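Robotics / Methods and Protocols

3.2 Handling rules for soft furnishings

The Harawira protocol treats the tidying of an upholstered chair as a separate task class. Cushions deform when held, and a chair with a deep bowl can hide both the cushion and the fingertips from the head camera. For this reason the rules require a head view and wrist views to be kept for every trial, under one trial number.
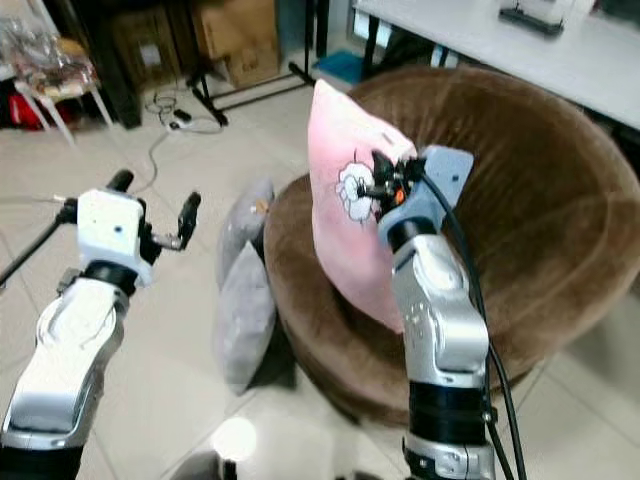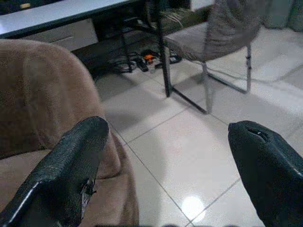
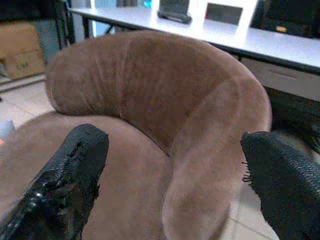 Figure 7. Cushion task at a round brown armchair. Top: head view, with the right gripper holding a pink cushion by its upper corner above the seat and the left gripper empty. Middle and bottom: wrist views with both gripper fingers and part of the chair visible.

3.3 Grip and clearance

A cushion may be held by a corner or by a seam, but never by a zipper or a label. Only one arm holds it at a time. The other arm stays open and clear of the chair until the cushion has been let go. Arm speed is limited to 70 percent of the normal setting whenever a fingertip is inside the line of the chair rim.

Finger coverings are checked before each block of 32 trials. Small chips and scuffs are logged and the covering stays in use. A covering is replaced if it slips on the finger or if bare metal could touch fabric. Tegan Hinds and Kane Te Moana disagreed on loose fibers, and the April revision settled on logging them under the same code as scuffs.

3.4 Floor and cables

Cables may stay on the floor if they lie outside the path of the base. The operator walks the path before power is applied and signs the sheet. Early drafts asked for a fully cleared room, but Wiremu Donnelly objected that homes are seldom kept that way, and the requirement was dropped. Any cable moved during a trial ends that trial, and the result is entered as void.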